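To: Skerel household machines list
Date: 2018-10-31
Subject: Re: [skerel] Is anyone's robot doing the chores yet?

On the list, a member in Wuvuvcombe wrote:

> My brother-in-law says the Yazzie people will have a machine
> doing all our housework in 2 years. Should I stop buying
> laundry baskets? Serious question, mostly.

Keep buying baskets. I've been watching arms and hands go at soft things since August, and cloth is still winning on points. Take knitwear, with the fingers right in a fold of it.

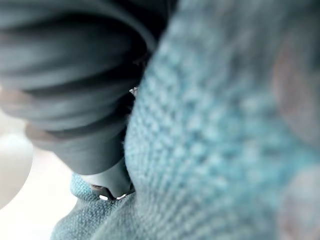 A box has corners and stays a box. A sweater has a new shape every time you look at it, and whatever plan the software made a second ago was for the old one. My notes on grasping are up to 1547 lines, and most of the swearing in them is filed under laundry.

Pillows sound easier. You know where the pillow is, you know where the couch is, and the job is to introduce one to the other.

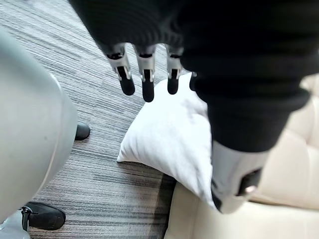

Getting down there is half the trouble. A person bends, grabs a corner and flings, thinking about lunch. The machine has to work out where its own elbow is first – and mind the upholstery.

For the brother-in-law, where I'd put things today:

1. Picking up a pillow from the floor. Possible, given patience. I allow 20 minutes and bring a book.
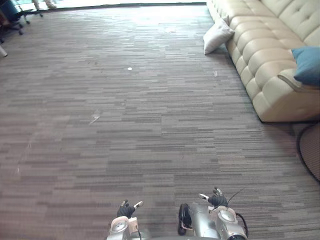
2. Anything thin and floppy, towels included. Pinching it is one problem, and knowing how many layers you pinched is another.

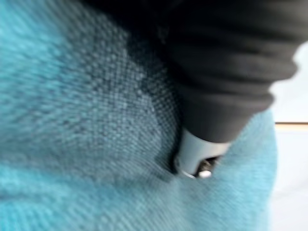 3. Folding a fitted sheet. I'm 23 years married and we can't do it either.

The Veveck paper on touch sensing is worth a read if you skip the last section, where they promise everything.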